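By the time the last cousin had found both her shoes and been kissed twice at the door, Huguette Lavoie had already decided that she would not clean up until she'd had a sit. Her mother would have had the cloth shaken out over the back steps before the cars were down the hill, but her mother had never in her life been tired, or had never said so, and Huguette was plenty tired and would say so to anyone.

"I'm tired," she told Mervin.

"Then sit," said Mervin Ouellet, who was sitting.

The house on Doucette Street had been built in 1915 by people who must have disliked company, because the dining room held a table and its chairs and not much air besides. Still, they had fitted everyone in, right down to the Sirnthorpe relations, who drove 219 miles and brought snacks as though there might be none to be had at this end (there were plenty, Huguette had seen to that).

She looked over what was left, the packets and crinkly wrappers all pushed up into a heap, and the one red cup with its gold lettering and its little flowers.

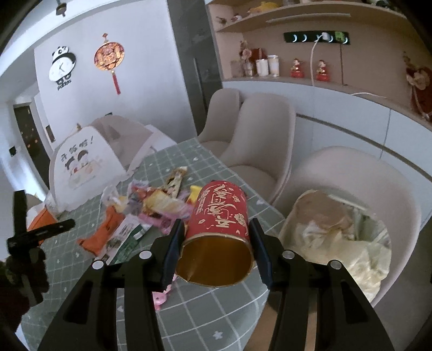
The red cup, and what the cousins left us.

"Those are the good paper ones," she said. "I was saving those for New Year's."

"They're paper, Huguette."

"They're gold inside, Mervin. You don't get gold inside just anywhere."

He allowed that this was so. He reached into the heap and felt about, the way he used to feel about in his coat for the truck keys, and came up with something still sealed, and he held it out to her across the gray-green cloth with the small white marks on it. She had bought that cloth in Donden the July they were married, and argued over the price, and gone back for it the next morning.

"Half?" he said.

"You'll spoil your supper."

"We had supper at three."

So they had. She tore the end open with her teeth, which she would never have done in front of the cousins, and gave him the bigger half, and they listened to the refrigerator for a while.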